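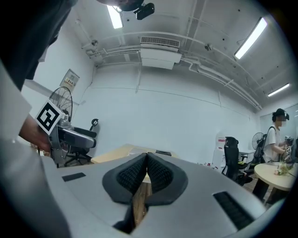

Thread: Farnovine (stop-motion feature), anyone else seen it?

pollyfilla74
Went to a festival preview of Farnovine in May 2026 and I've been chewing on it ever since. It's Cengiz Avcı's first full-length film after all those shorts, and it follows a ferry pilot's widow who moves to her husband's island and has to learn the language from his mother. All puppets, all shot by hand. I loved it! The middle drags a bit (the goat auction, my word) but the last reel had me in bits. What did everyone else make of it?

marrowbone
Same screening I think, the one with the dodgy sound for the first few minutes? I came out cold. His shorts work because they're short. Malent is nine minutes and says more about marriage than this does in an hour and a half. Lovely puppets, thin script.

pollyfilla74
Oh come on, the kitchen argument! Two puppets who barely share a word between them and you know exactly who's winning.

marrowbone
I'll give you the kitchen argument.

tansy_k
Not seen it yet, it gets to us in June. Is it all right for kids? Mine is eight and adored Iltari.

pollyfilla74
Hmm. Nothing nasty, but there's a funeral near the start and it's subtitled nearly all the way through. I'd wait a few years. Iltari is much gentler.

ogola_fan
Going to disagree with marrowbone about the script. Muammer Erdem wrote it and he wrote Ogola too, and that also felt thin to me until I watched it again. He leaves the big things out. You never see the wedding, you never see the accident, you just get her folding his shirts wrong. According to the programme notes they made 945 replacement mouths and 34 puppets, and Erdem was still changing lines while they were animating. Must have driven the crew mad.
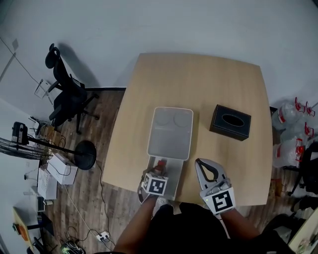

tansy_k
Those mouths interest me more than the plot now. I make little clay shorts at home, nothing anyone would pay to see, and swapping mouths is the bit I always mess up. Mine go soft, or I lose the one I need halfway through a word. I keep them in a clear plastic bin with a lid, same sort as the one on the table there, and it's fine until you want the bottom layer. How do you store 945 of anything and still find the right "oo"?

ogola_fan
Numbered trays I'd guess. The notes didn't say, only that one shot of her in the boat took 2630 frames, so somebody must have been organised.

marrowbone
2630 frames and she still doesn't say anything interesting in that boat.

pollyfilla74
She's not meant to, she's seasick!! Watch it again when it comes round and then we'll talk.

marrowbone
Might do. Only if I can leave during the goats.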